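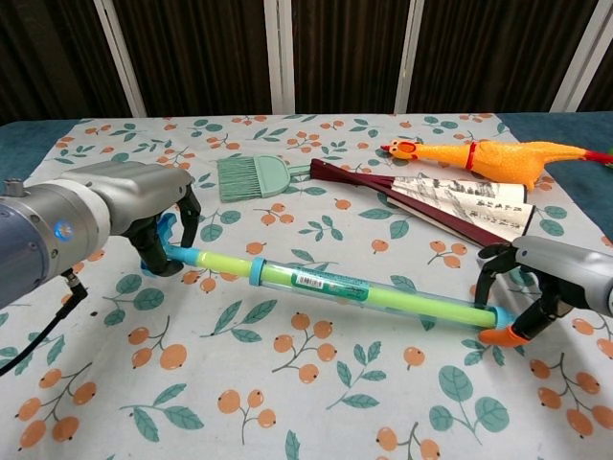

Should you rinse a pump-style water toy before you put it away for the winter? A couple of pulls through a bucket of clean tap water, then leave it somewhere airy with the rod pulled out until the inside of the barrel has dried.

I came to this late in life. For years my method for summer toys was one big tub in the garage, lid on, see you next year! Then one spring I opened the lid and the smell just about knocked me into the recycling. Pond, mostly. Pond and old sunscreen.

So now I do it properly, every November, on the big table with a white cloth thrown over it (the cloth shows me every bit of sand, and then I can shake the whole mess out over the back step). Our summers are spent at the lake in Mosquera, and everything we own comes home gritty. The water tubes are the worst of the bunch. Grit gets in past the end caps and you can hear it when you pull the rod – a horrible little scraping noise, like chewing an eggshell.

Warm water and a drop of dish soap fixes most of it. For the outside I use a small hand brush, the cheap plastic kind, and I go around any rings or ridges where the dirt likes to sit. Labels I used to leave on, but they go slimy at the edges, so off they come now, with a bit of cooking oil and a thumbnail. If the rod still drags after all that, a dab of petroleum jelly gets it moving again.

The toy shop in Lernareck sells new ones for 9 dollars, and yes, I've been told more than once that I could simply buy new ones. But I have two that have made it through several summers now, and I'm weirdly fond of them! They get stored lying flat on the top shelf, with nothing heavy on them, and the tub in the garage holds nothing but beach towels.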